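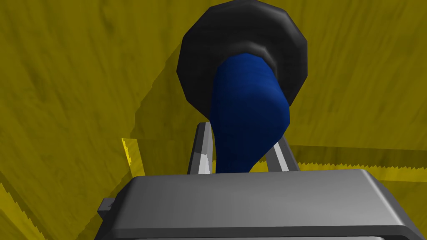
Figure 3. Rendered view of a gripper holding a dark blue object between two slender fingers.

4.2 Late Arrivals and the Front Desk

The second part of the study looked at how small hotels receive guests who arrive after the evening shift has ended. The sample was made up of 38 independent properties in Brasdale and Beltby, none with more than 70 rooms. Each property was asked to keep a log of late arrivals for the month of August, noting the hour of arrival, the way the room key was handed over, and any complaint made before checkout. Logs with missing arrival times were returned to the property once for correction and were left out if the gap remained.

Two arrangements were common. In the first, a night clerk stayed on duty until morning. In the second, the desk closed at 11 p.m. and guests collected an envelope from a locked box near the entrance. Bisht and Negi, in their earlier work on roadside lodging, treated the second arrangement as a cost measure only. Our interviews suggest a wider set of reasons, among them the difficulty of hiring for night work and the layout of older buildings, where the desk is also the owner's kitchen door.
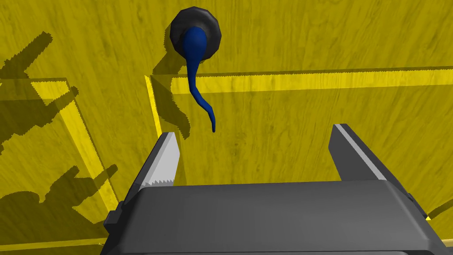
Figure 4. Open gripper above a yellow wood-grained surface with raised ledges.

Complaints were coded by two readers, Despina Kos and Radu Barbu, who worked separately and then met to settle differences. A total of 104 complaints could be tied to a late arrival. The largest group concerned directions: guests had reached the building and could not find the right entrance. Noise from other late guests came second. Complaints about the absence of staff were fewer than the owners had expected, and most came from guests who had not been told of the arrangement when they booked. 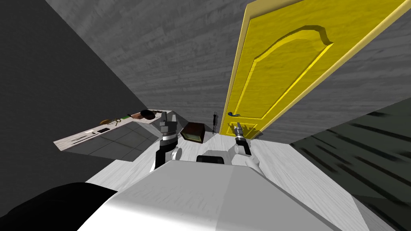

Figure 5. Tilted view with a yellow paneled door and a white-topped counter.

The wording of the booking message appears to matter. Properties using the Rastogi reservation form could add a note on arrival, but the note was placed below the payment terms and 7 of the owners interviewed did not know that it could be moved. One owner in Beltby sent her own message by phone on the afternoon of arrival — a practice she had kept from the years before online booking.

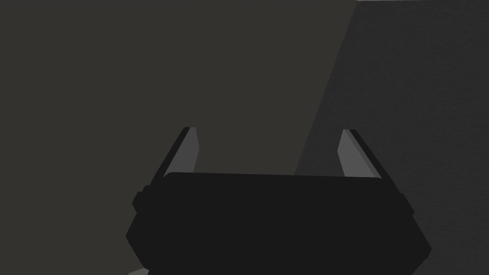

Figure 6. Gripper with a nearly black housing, seen from behind and slightly above.

Some caution is needed in reading these results. The logs were kept by the owners themselves, and a clerk at the end of a long shift may not record every remark. August is also the busiest month in both towns. Mamta Pant is now repeating the exercise in Nukum, where most guests arrive by the evening train, and the coding scheme given in the appendix has been revised for that purpose.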